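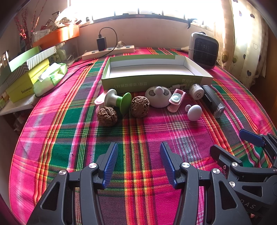
The Zirside plaid is the one we get the most mail about, so it finally gets its own page with everything in one place. Woven cloth, color all the way in the yarn, no print. We sell it by the table size, plus a runner. Loud? Yes. Hot pink, magenta, dark green, maroon, orange, yellow, white. People worry it'll swallow whatever is set on it and it mostly doesn't, brown does especially well, look at the walnuts, and the green and white spool piece holds up fine too even with green already in the cloth. Pale pink is the weak spot. Pale pink dishes, go look at the Petersen instead.

How the pattern runs

Long stripes one way, horizontal bands across. The stripes go the length of the cloth. If you want them going across the table, order a square and turn it, the 90 inch works for that. There's an orange, yellow and dark stripe and most people line it up with the middle of the table. You don't have to. Lutz Hollmann (he runs the looms in Grumau) puts his off to one side and says the middle looks like a road.

Colors shift a bit between runs. The magenta mostly, sometimes the maroon. If you need a cloth and a runner to match, order them together and say so in the notes box. We will pull from the same run. Can't do that after the fact, please dont ask us to match a cloth from two years ago off a phone picture, we have tried and it went badly.

Sizes and prices

Square, 90 x 90 in. $90.
Long, 90 x 117 in. $117.
Runner, 15 x 90 in. $37.

Yes the prices and inches line up on the first two. Accident, we kept it.

No round. We get asked. Plaid cut round means a curved hem through all those stripes and Grumau won't hem it by hand at this price. The square on a round table hangs in points, looks good, trips no one on a regular height table. On a low table fold the points under.

Measure the table top, not the room, and add the drop you want on both sides. 8 to 10 inches a side is normal for eating at. More than that ends up in laps. If you have leaves in the table measure it with the leaves in. Half our returns are leaves.

The fabric

Cotton, medium weight. Heavier than the Bolley, lighter than the Petersen. It has some body out of the package and softens after a few washes. Lies flat without a pad but use a pad on a nice wood table, plain cotton doesn't stop heat. Hot dishes want a trivet either way.

Not stain resistant. No coating on it, never has been. A couple of stores that used to carry it had it listed as wipe clean and that was wrong, it's a wash it cloth. The upside of this much color is that small spills hide themselves. Red wine near the maroon, tomato near the orange, you get the idea. Candle wax shows on everything.

Seams are on the long edges only on the runner, ends are fringed 2 inches. The square and the long are hemmed all four sides, mitered corners. One care tag, sewn in at a corner. Snip it if it bugs you, you won't hurt the hem as long as you stay off the thread.

Washing

First wash alone. Cold. The hot pink lets go of a little dye the first time, after that it's steady but keep it away from white napkins for the second wash too.

After that cold or warm, regular soap, no bleach, no dryer sheets. Tumble low or hang. It shrinks some on the first wash and the sizes above are after shrinking, so it will come to you a bit bigger than listed. This is on purpose. Do not hem it shorter before you wash it!! One customer did and it ended up a runner, more or less.

Iron while damp, medium, steam. Iron along the stripes and not across or the bands go wavy. If they do go wavy just wet it and start over. Or skip ironing, shake it out hard, hang it over a door overnight. By Sunday lunch nobody will be looking at creases.

Old stains: soak in cold water with a spoon of dish soap, an hour, then wash. Try it on a corner first. Oxygen powder has been ok for us on everything except the yellow, which got paler.

Using it for something other than dinner

Plenty of people do. Craft tables, sorting, card games, kids' stuff all over it. Works. The weave has enough grip that light little things stay where you set them better than on bare varnish. Two warnings. Pins and small beads disappear in a pattern this busy, so use a tray for those. And don't cut on it, with anything, not even "just quickly" with a craft knife. We can't repair cuts.

It's also a decent picnic cloth if the grass is dry. No backing.

Cut from the line

The blue version is gone, so is the gray. Not coming back as far as we know. The matching napkins are out until the next run, Grumau hopes to weave in March but has said that before. Email us and we'll put you on the list, napkins will be packed in pairs.

Shipping and returns

Goes out folded in paper, no box unless you order more than one. If it's a gift say so and we'll box it. Orders in before noon usually leave same day.

Returns fine if unwashed and the tag is still in. Send it back folded, please, the last few came stuffed in the envelope and we had to steam them before we could put them on the shelf again. Washed ones we can't take unless there's a weaving fault. Fault means a broken yarn, a skipped band, a hem coming open. A small knot on the back is not a fault, thats where one yarn ends and the next one starts. If you aren't sure, send a picture of the spot with a coin next to it.

Swatches

Free, one per household, hand size. A swatch cannot show you the whole pattern, the repeat is too big, so you might get mostly pink or mostly green. Pin it somewhere in the room and check it by day and under your lamps at night. Under warm bulbs the orange gets stronger and the magenta goes redder.

Other cloths that people buy instead: the Bolley if you want thinner and quieter, the Petersen if you want thick and plain.

5 min read
Last updated: March
Home Tablecloths Runners Napkins Swatches Care Contact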